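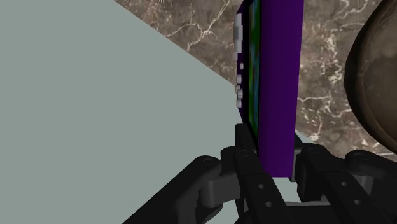 Figure 3. Simulated wrist view of the gripper closed on the purple test object, with a finger plate on either side of it.

3.2 Gripper setup and upkeep

The simulated cell uses one two-finger gripper with linked joints, modeled on the unit in our Kiltier bench cell. Each finger plate keeps its two round holes in the collision mesh (Figure 3). An earlier mesh filled them in, and contact points near the lower part of the plate were then reported at the wrong depth. Closing force is capped at 400 units in the controller and is not changed between objects.

The joint model drifts from the hardware as the pivots wear. Every 700 cycles on the bench, the fingers are opened fully, the play at each pivot is measured with a feeler gauge, and the bolts are set back to torque. The measured play is then written to the joint limits of the simulated gripper. Left and right fingers are entered separately; a shared value gave a visible lean on tall objects held near their lower end.

The wrist camera is fixed to the gripper base and is recalibrated only after a finger is replaced. We replaced the left finger once, at cycle 1,734, when its knuckle joint began to bind. The new part was run unloaded for one hour before its play was measured. Simulated grasps recorded before the change keep the old joint limits and are stored under a separate label. Contact stiffness was set to 4,000 in both sets.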